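Support > Luggage > Onier hard-shell series > Owner's guide > Section 4

4. First use, lock set-up and storage

Issued January 2026. Applies to Onier cabin, medium and large cases with the three-dial side lock. Soft-sided Wallner bags use a different lock and are covered in their own guide.

4.1 Before you start

Remove the cardboard collars from the wheels and the plastic sleeve from the telescopic handle. Keep the swing tag. It carries the serial number, which is also printed on a label under the lining on the wheel side. Part 638 (spare zip puller and hex key) is packed in the small mesh pocket.

Note: The shell has a protective film on the outside. Peel it from one corner at room temperature. If the case has been in a cold garage or car boot, bring it indoors overnight before peeling.

4.2 Setting the combination

The lock leaves the factory set to 0-0-0. Set your own combination before the first trip.

1. Stand the case upright and check that the dials read 0-0-0.
2. Slide the release button toward the handle. Both zip pullers will come free.
3. Using the tip of a ballpoint pen, press the recessed reset pin beside the dials until it clicks and stays down.
4. Turn the dials to your chosen number.
5. Slide the release button toward the handle again. The reset pin will pop up.
6. Scramble the dials, insert both pullers and confirm that the lock holds.
7. Return the dials to your number and confirm that it opens. Do this twice with the case empty.

Caution: Do not turn the dials between steps 5 and 6 until the pin is fully up. A half-raised pin can store a number one digit off the one you set.

If the pin won't stay down, the dials are not aligned. Nudge each dial a little in both directions until it seats, then repeat step 3. The keyhole is for inspection staff only and no key is supplied.

4.3 Telescopic handle

1. Press the button in the centre of the grip and pull straight up.
2. Release the button. The handle will lock at the next stop.
3. To lower, press the button and push down with an open hand.

The handle has two stops on the cabin case and three on the others. A small amount of side play is normal. Do not lift a loaded case by the extended handle - use the fixed handles on the top and side.

4.4 Packing and closing

1. Lay the case flat on a firm, level surface and open it fully. A bed will do for the cabin size, but the large case needs a floor.
2. Put shoes and other heavy items at the wheel end of the deeper half.
3. Fill the shallow half with folded clothes and zip the divider.
4. Clip the cross straps over the deeper half and pull them snug.
5. Close the shell. Press lightly over each corner while running the zip past it.

Caution: Don't kneel or sit on the shell to close it. The panels are made to flex and will recover, but the zip tape at the corners won't. Torn zip tape is treated as wear and is not covered.

If the case is over your airline's limit, take weight from the wheel end first. The expansion zip (medium and large only) adds volume, and an expanded case may exceed the size allowed for checked bags. Measure with the wheels included.

4.5 Wheels

Check the wheels every 40 trips, or sooner if the case pulls to one side.

1. Empty the case and turn it so the wheels are easy to reach.
2. Spin each wheel by hand. It should turn freely and stop without a grinding sound.
3. Pick out hair and thread with tweezers. Do not use a knife near the tyre.
4. Check the four screws at each housing with the hex key. Tighten until firm and then stop.
5. Wipe the tyres with a damp cloth.

Note: Don't oil the wheels. The bearings are sealed and oil will only collect grit. Replacement wheels are sold in pairs through the Poltthorpe parts counter or by post.

In our bench test at Poltthorpe the housings are rolled over a kerb profile for 2,000 cycles. Cobblestones and gravel are harder on the tyres than this, so carry the case over them where you can.

4.6 Cleaning

1. Wipe the shell with lukewarm water and a drop of dish soap, following the line of the ribs if your shell has them.
2. Rinse with a clean damp cloth and dry at once.
3. Vacuum the lining on low power with the brush fitting.
4. Leave the case open in a dry room until the lining is fully dry.

Scuffs that transfer colour from conveyor belts often come off with a white eraser. Don't use acetone, methylated spirits or melamine sponges. All three dull the finish.

4.7 Storage

Store the case closed, unlocked and with the handle down. It may be stood upright or laid on its side. Avoid direct sun and roof spaces that heat up over summer. Smaller cases can be nested inside larger ones if the wheels are wrapped in a cloth first.

Do not stack anything on a case stored flat. Leave the straps unclipped so the elastic can rest. 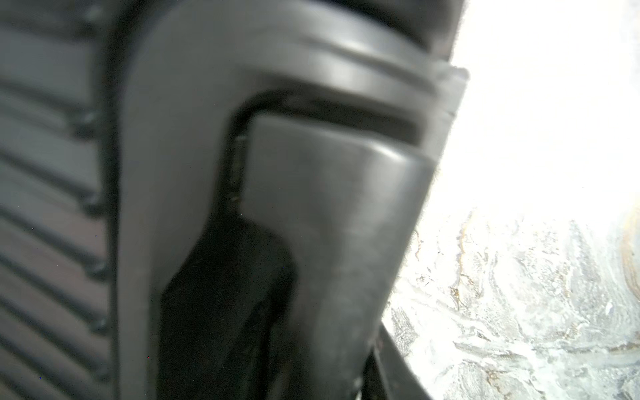
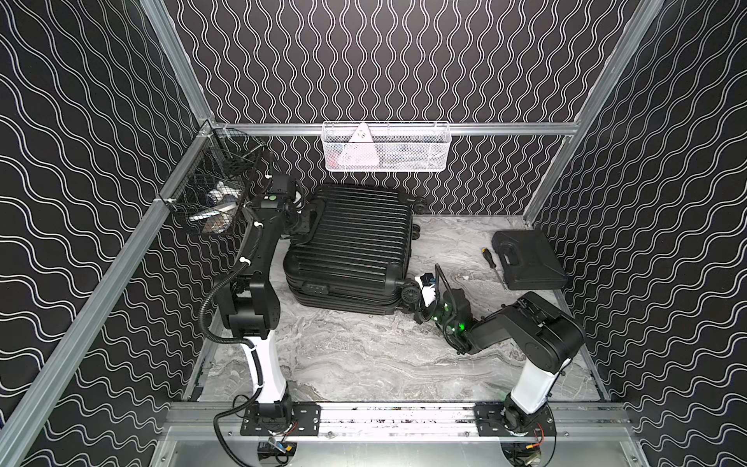 Second picture: black hard-shell case with a ribbed shell, lying on its side.

Section prepared by Ursina Prantl, product documentation, Mollotlow.

Next: Section 5, Warranty and repairs

Shares: 8 | Comments: 4

Comments

tessellate_k
Step 5 in the lock part got me. I'd moved a dial before the pin came up and ended up one number out on the last digit. Tried the neighbours either side and it opened.

Garth W.
Is the hex key the same as the one for the older cases? Mine came with no part 638 in the pocket.

Ursina Prantl (Onier support)
Garth - same size, yes. Cases sold before September have the key taped under the lining at the wheel end. If it isn't there, send us the serial number and we'll post one.

pelican_row
White eraser worked on the belt marks, thanks. Took a fair bit of rubbing on the corners.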